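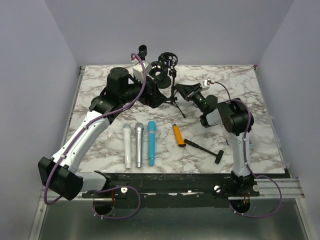
The Deluxe Edition Is Eating the Comic

My copy of the Dranitz deluxe hardcover weighs more than my laptop. It runs 1062 pages, comes in a slipcase, and has a ribbon sewn in so you can keep your place. I have owned it since April and I am on page 144. I read the same story years ago in floppy issues, on a bus, in under two weeks.

I keep hearing that we live in a golden age of comics reprints. Maybe so. The shelves at my local shop certainly look expensive. Vareck now puts nearly every finished series into oversized hardcover, and several unfinished ones too, which takes some nerve. Jino got the treatment after 12 issues. Twelve! The story had barely left its first city, and there it was with foil on the spine and a sketchbook section padded out with cover roughs that looked a lot like the covers.

The usual defense is that bigger pages honor the art. Sometimes they do. Rivadeneira was drawn with tiny, crowded panels, and the old paperback turned half of them to mud. Blown up, you can finally read the letters pinned to the wall in the prison chapter, and they matter to the plot. I'm glad that book exists. But most series were drawn for the size they were printed at, and making them larger mostly shows you where the inker was in a hurry. Flat coloring that looked fine on cheap paper turns harsh and plasticky on glossy stock.

Then there's the binding. A book this thick swallows the middle of every double-page spread. The big siege in Dranitz, the one everybody talks about, has its main character standing right where the two pages meet. In my edition she is a shoulder and some hair.

What bothers me most is what happens to the cheap version. Once the hardcover is announced, the paperbacks quietly go out of print. Volume 2 of Dranitz is now the hard one to find, and sellers know it. So a curious teenager has three choices: pay a week's wages for the slab, read it on a phone, or pick up something else. I know which one I would have done at fifteen.

Publishers say collectors keep the lights on, and I don't doubt that the margins are better. I would like to see what those margins look like in ten years, when the people who got hooked on four-dollar issues have run out of shelf space – and the people behind them never got started.

I'm keeping my slipcase, for the record. I did buy a used set of the paperbacks, minus volume 2, and that's the one I've been reading.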